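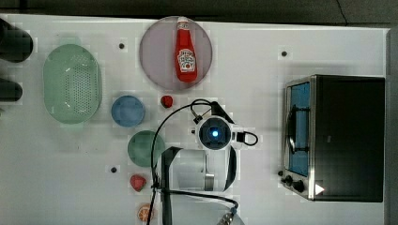
Gert Chauke had the kettle on before I'd got my coat off, and it was a good while before we came round to rugby at all. He wanted to know about my drive over to Usley first, and whether the roadworks were still there (they were). He has coached the first team for five seasons, and on match weeks, he told me, he likes to talk about anything else for as long as he can get away with it.

"You'll print that and the lads will laugh," he said. "They know I've been thinking about Plerkance since I woke up."

Plerkance are the visitors this October, and Usley have lost the last two meetings, both of them away and both by less than a converted try. Chauke remembers the second one rather too well. "We had a scrum on their line with time nearly up, and we rushed it. I'd have rushed it too, at that age. I was a terribly impatient prop."

His captain, Detlef Hamann, turned up halfway through our chat, still in his training top, and was given a chair and a mug. Hamann missed that match with a bad shoulder and watched from the touchline, shouting himself hoarse.

"It's worse than playing," he said. "Much worse! My wife drove us home and I couldn't say a word, and she told me it was the nicest journey we'd had in years."

The club expects a crowd of 400, which is a squeeze for a ground with one small stand, and the gates will open early so that families can get settled. Chauke hasn't picked his back row yet – or says he hasn't – and Hamann wouldn't be drawn either, though he did look at the ceiling for quite some time.

"Ask me after the last session," said Chauke, reaching for the teapot again. "I'll probably still be arguing with myself."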